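Montecinos (grasping method)

Montecinos is a method for teaching a robot arm to pick up small objects using only a camera mounted near its gripper. It was developed at the Stinarley laboratory in Lesteton by Nikola Borkowska and Teresa Tierney and first described in June 2020. The name is also used for the software that carries out the method, which is built on the Codilico control library.

Background

Many earlier grasping systems relied on a fixed camera above or beside the table. The arm often blocked the view at the moment of contact, and the camera had to be calibrated again whenever it was bumped. Borkowska had worked on the calibration problem before and proposed dropping the fixed camera altogether.

Method

A person guides the arm through each task while the wrist camera records. A network is then trained to predict the next short motion of the gripper from the current view and the opening between the fingers. The fingers stay in view at all times, so the network can learn where an object lies in relation to them without a separate measurement of depth. The original version was trained on 300 demonstrations. Each prediction covers seven steps of motion, after which a new view is taken.

Results

In the first published test, the method was given 50 attempts at objects it had not been trained on and completed 66 percent of them. Most failures came from objects standing close together, where one finger touched a neighbor on the way down. Tierney later added demonstrations on crowded tables, but no revised figure was published.

Test objects

Toy food is the usual test material.

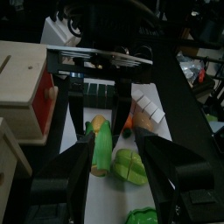
Stinarley Laboratory, Manipulation Group

A toy corn cob stands between the two black fingers, with a light green toy vegetable half to its right and a peach-colored round fruit farther back. Curved and tapered shapes like these are harder to hold than blocks, and a grip placed too high tends to slip off.

Limitations

The method has no memory of objects that leave the camera's view. It also assumes a gripper with two fingers.

See also
Imitation learning
Visual servoing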